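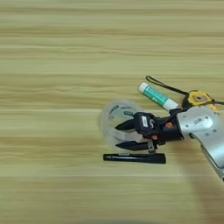 Clear tape, glue stick and tape measure on the table

Community help > Home and desk > Storage > Small things on a shared table

Where do you keep the stationery when the desk is also the dining table?
Posted by Zewditu Berhe, 1 Sep 2021

We moved to a flat in Tatonbridge in January and there is one table for everything. I have a roll of clear tape, a glue stick, a tape measure and a lot of markers, and they have to be off it by teatime. I tried a drawer divider from Plurnik but the drawer is only 37 mm deep inside. I don't want to drill into the wall - we rent. The table has a pale wood top and I'd like it to stay unmarked.
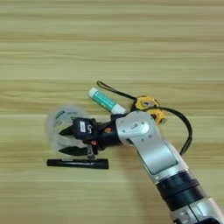 Replies

Bilal Nseir
Get a box with a lid. I've had mine for years.

Setsuko Hamada
I'd split them up by shape. Long things go upright and flat things go in a shallow tray, and the tray lives on a shelf or on top of the fridge.

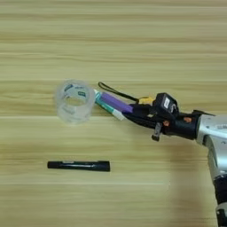 Markers want something tall enough that they don't tip it over. You don't have to buy a pot for this. A clear plastic cup does the job, printed bits and all, and you can see through the side which colours are in it. Purple always ends up at the bottom in our house. If it feels light, put a few coins in first.

The glue stick can go in with them if the cap is on tight. Tape is better lying flat in the tray, so you aren't fishing it out from under the pens.

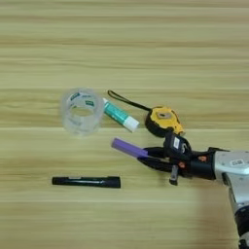
Check the depth of the tray before you order. Pärn do a shallow one, but I found it too narrow for a wide roll. For the top itself, a cotton cloth under the tray stops it scratching.

Related
Getting dried glue off a wooden table
Labels for clear boxes
Sorting 100 felt pens with children
Shelf brackets for rented flats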